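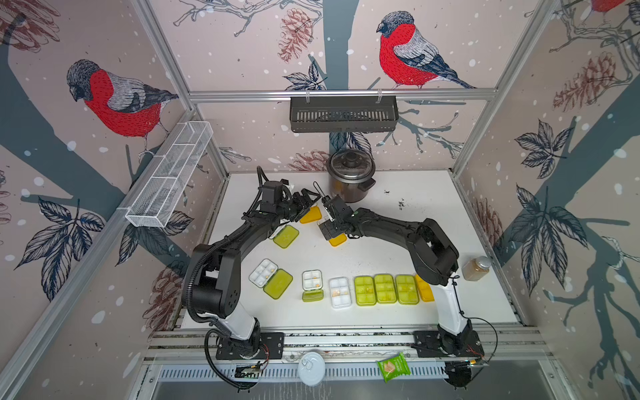 Skusen 3: task planning and control for two-arm cells

Skusen is the software that runs a pair of tabletop arms as one machine. It takes in the camera feeds, keeps a list of the objects on the table, decides which arm goes where, and sends joint commands to both. Version 3 adds a new planner for small parts that sit close together, such as pill organizers and their lids.

Shared space

Both arms often need the middle of the table. Skusen treats that area as a resource that is booked in short slices of time. When the grippers have to work close together, the planner slows both arms and checks the distance between them on every control cycle. The minimum gap is set per task, down to 5 mm. 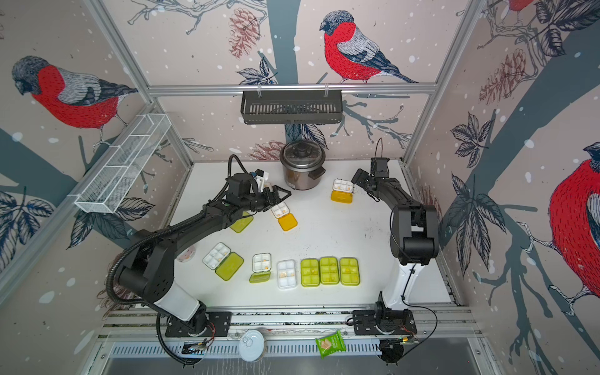
Lids and boxes are stored as separate objects with a link between them, so a lid that has come off keeps its match. You can edit the links by hand in the Gusora viewer, which comes with every license.

Perception

Skusen reads fixed cameras and wrist cameras together. The fixed view gives the layout of the table. The wrist view is used for the last part of a reach, when the arm itself may block the fixed camera. Shiny metal and see-through plastic can be given their own detection settings.

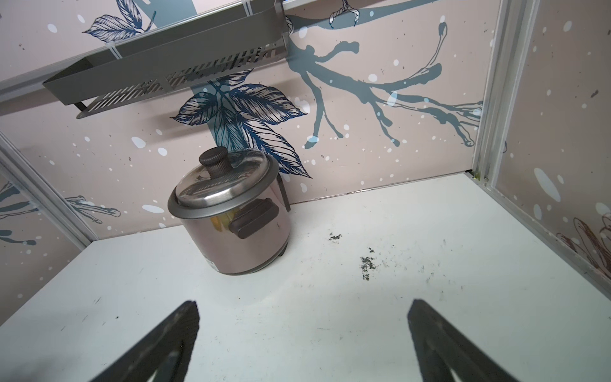
Larger items that should stay put are marked as keep-out shapes. The planner routes the elbow and forearm past them as well as the gripper. Marks and crumbs on the table can be filtered by size.

License and support

One cell, one year: $990. Includes Gusora, updates and email support from our Ferkdale office. Runs on Linux. Calibration takes 13 poses per arm.

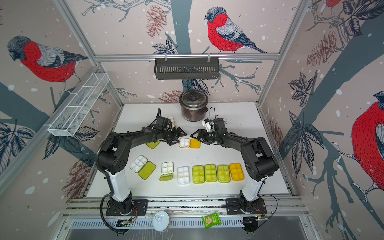
Hawthorne: We moved over from version 2 and kept our task files. The lid links needed redoing by hand, so leave an afternoon for that. Booking the middle of the table works well for us, though I would like to see the slices drawn on the timeline.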